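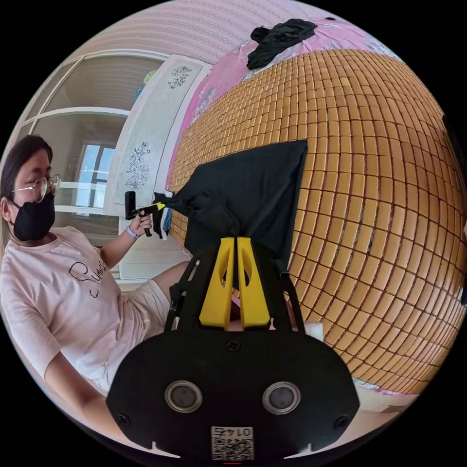 Dristach hand-held demonstration gripper, used as a pair on cloth

Search products, manuals, part numbers

Dristach Demonstration Gripper, Paired Set

The Dristach is a hand-held gripper for recording manipulation demonstrations without a robot on site. The operator holds one unit in each hand and performs the task directly. Recordings are replayed or used for policy training on any arm fitted with the matching Turcotte wrist adapter.

General

Each unit has a black body, two yellow fingers with cutouts, and two round lenses on the housing. The fingers are driven by the trigger. Finger opening is logged with every video sample, so the jaw position does not have to be estimated from the picture afterward. Maximum opening is 110 mm. Fingers are sold as a wear part and must be replaced in pairs.

Units carry a four-digit number and a QR code on a white label. Scan both labels before the first take of a session. The Nallar recorder stores the two numbers in the session header and applies the matching lens calibration. If a label is damaged, enter the number by hand under Devices. 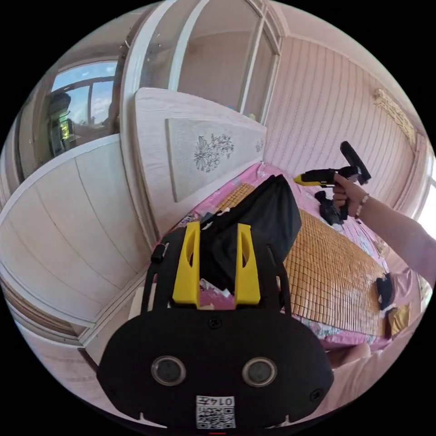
The recorder accepts left and right streams from any two registered units. Clock offset between the units is measured at session start and again at session end. A take is rejected if the two values differ by more than 3 ms. Rejected takes stay on the card until it is cleared.

Recommended practice

Start each take with both jaws fully open and inside the view of the other unit. Hold still until the tone sounds. Move at a steady pace and keep finger closure separate from wrist rotation where the task allows it. Regrasps are kept in the data and should be tagged, not cut.

For bimanual tasks, assign one hand to hold and the other to move, and keep the assignment for the whole batch. Application note 14, by Yaa Dramani and Dexter Kincaid, covers batch layout and tagging.
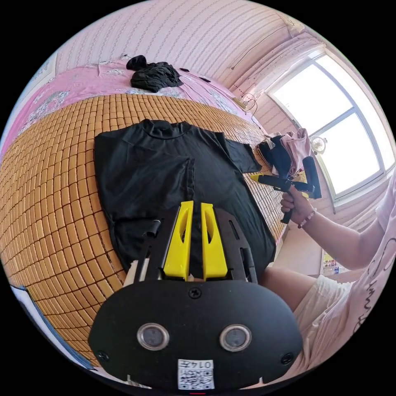 Folding tasks need a repeatable start state. Define the garment's orientation in the task sheet and reset to it before every take. Contrast between garment and surface matters more to tracking than overall brightness. A black T-shirt on a tan bamboo mat gives a clear outline at the hem and sleeve; the same shirt on a dark table will need extra lighting. Keep garments waiting their turn off the work area.

Supplied with the set

Two grippers, charging dock, calibration board, 3 spare finger pairs, Clisport carrying case. Recorder license sold separately.

Data sheet revised January 2023. Technical contact: Lucimara Batista, Applications.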